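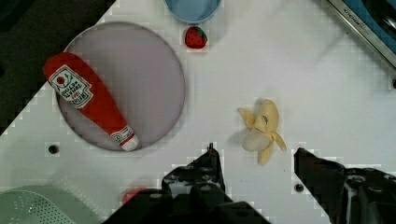 What should a small café do first if it wants to throw less food away? Weigh its bins for a fortnight before changing anything on the menu.

January
By Ksawery Jakubowski

Notes for the talk to café owners, Votville. Forty minutes with questions at the end. Read the opening slowly, people will still be finding seats.

Opening

Thank the hosts. Say who I am: I ran the kitchen at Gajewski for 12 years, first as a line cook and later as the one doing the ordering. I now spend most of my time in other people's kitchens, looking at what goes in the bin.

I am going to talk about waste in small places, meaning cafés and lunch rooms with a handful of staff. Big hotels have different problems and more money to spend on them. If anyone here runs a hotel, stay anyway, the coffee is free.

Say early that I am not selling a system. People relax after that.

Where the waste comes from

There are two bins to think about. One is the kitchen bin, which holds peelings, trimmings, burnt trays and things that went off in the fridge. The other is the plate bin, where customers' leftovers are scraped. Most places tip both into one sack and then argue about whose fault it is.

Keep them apart. Put a bucket by the pass for plate scrapings and another by the prep bench. Weigh each at close, write the number on a sheet taped to the wall, and do it every day you are open. A set of luggage scales will do the job. Hook the bucket handle over it, take off the weight of the bucket.

Ask: who has done this already? Wait for hands. If someone has, ask them what was heaviest. It is usually bread.

At Gajewski we guessed that the trouble was in the fridge. We had been blaming the fridge for years. The sheet said plate bin, mainly side salad and the second slice of toast. We had bought new fridge boxes by then, and labels, and a label printer that jammed. I would like that money back.

Pause for a drink of water.

Portions

The plain truth about portions is that they grow. A new cook serves a bit more to be safe, the next one copies that plate, and after a year the soup comes with half a loaf. No one decided it.

The fix is dull. Decide what the portion is, make one, put it on the plate you serve it on, and have everyone who works the pass look at it. Use a ladle of a known size for soup and a scoop for mash and rice. Weigh chips for the first week until people have the feel of it.

Plate size matters too. A modest portion on a very wide plate looks mean, and the cook will add to it. If you have wide plates and can't replace them, put the side dish on the same plate instead of in a bowl.

Offer more bread for free to anyone who asks. This worries owners, and it shouldn't. When I tried it at Sekska, the lunch room by the bus station, we went from two slices on every plate to one with a line on the menu saying there was more if you wanted it. A few people asked. The rest didn't, and the bread order came down by a tray a day.

Expect a question about complaints. We had a couple in the first week, both from regulars, both settled with a slice of bread.

Sauces, butter, jam

This section is short but people like it, so don't skip it if we are running late. Cut from the stock rotation part instead.

Sachets are tidy and they stop waste inside the kitchen, but look at what comes back on the trays. People take four and open one. The three left over have been on a table and in someone's hand, and most places throw them out. Bottles on the table waste less sauce, but they need wiping and checking, and someone has to be given that job by name or it won't get done.

Small pots filled to order sit between the two. They mean more washing up. At Sekska the pots came back half full until we bought smaller pots. I know how that sounds. We had been filling the old ones to the top out of habit.

Butter: cut it cold, in pieces, and put it out at the start of service. Don't put out a dish.

Jam: same as sauce. Ask at the till.

Ordering

Now the part that owners have most control over.

Order from what you sold, and keep the figures for the same week last year if you have them. The weather is a better guide than most people think. On a wet day Votville eats soup and on a warm one it eats nothing until three in the afternoon, then all of it at once.

Talk to the supplier about minimum orders. Many cafés buy too much of something perishable to reach the free delivery line. Work out what you threw away of it and compare that with the delivery charge. Sometimes the charge is cheaper. If there is another café on your street, ask whether they will share a case of lemons or herbs. The worst they can say is no, and I have only had one say it.

Herbs deserve a mention. A big bunch of coriander costs little and so nobody worries about it, but it is the thing I find in the bottom of every fridge. Chop it, freeze it in oil in an ice tray, use it for cooking. It won't do for garnish.

Tell the Ultinora story here if the room is lively. Ultinora was the spreadsheet we built for ordering. It had a name because the first version was lost when it was only called "orders new". It had a tab for everything, including one for string. It took longer to fill in than the ordering did, and after a season we went back to a clipboard. The clipboard had five columns: item, in stock, sold, thrown, order. I still use those five.

If the room is quiet, just give them the five columns.

Stock rotation

Old at the front, new at the back. They all know this. Ask them to go and look at the back of their own bottom shelf tonight.

Date things when you open them, with the day you opened them and not the day you think they will last until. Two dates on one box cause arguments. Use a pen that writes on a cold box. Test it on a cold box before you buy ten.

Keep one shelf for food that must be used tomorrow. Eye level, nearest the door. The morning cook looks there before anything else and builds the soup or the special from it. If the shelf is empty, good, make what you like.

Be careful about allergens here. A soup made from what is left changes every day, so its allergen list changes every day too. Write it up as it is made, from the labels, and don't trust memory. Say this twice.

Staff

Nothing above works if staff think the weighing is there to catch them out. Tell them what it is for on the first day. Put the sheet where everyone can read it, owners included, and put your own mistakes on it. I once ordered 500 bread rolls when I wanted fifty. That went on the sheet in my handwriting and stayed up for the month. We had bread pudding for a long time.

Let staff take food home if it is safe and was going to be thrown away. Set a simple rule about who decides, and when. At our place it was whoever closed, after the till was done. Some owners fear people will cook extra on purpose. I have not seen it happen, but I have seen good quiche put into a sack in front of a hungry nineteen-year-old who had just worked nine hours.

Ask the people who wash up. They see every plate. They will tell you that the beetroot comes back, and they have probably been saying so since it went on the menu.

Giving surplus away

Keep this brief. Local groups will take sealed goods, bread and whole fruit gladly. Cooked food is harder, as it has to be cooled, kept cold and collected on time. Ring them first and ask what they can use. Don't arrive at the door with trays.

Selling cheaply at the end of the day works for cakes and sandwiches. It can also teach your regulars to come late. Start the reduced price in the last half hour and vary what goes in.

What to expect

In the kitchens I have worked with, the plate bin dropped by up to a third in the first couple of months. Then it levels off. Owners get disheartened at that stage and stop weighing, and it creeps back. Go down to one week of weighing each month and keep that going.

Don't promise more than this. Someone will ask about savings in money. Say it depends on what they throw away, and that meat and cheese in the bin cost far more than the weight suggests. If they want a figure, they should price the heaviest item on their own sheet and start there.

Handout

One side of paper: the two buckets, the five columns, the shelf by the door. Copies on the chair by the exit. Bring a spare pair of luggage scales to pass round, and get them back this time.

Questions

Likely ones: compost (yes, but weigh it first, it is still food you paid for), buffets (smaller dishes, filled more often), children's meals (let adults order them), coffee grounds (gardeners will take as much as you have).

If no one asks anything, ask the front row what they threw away this morning.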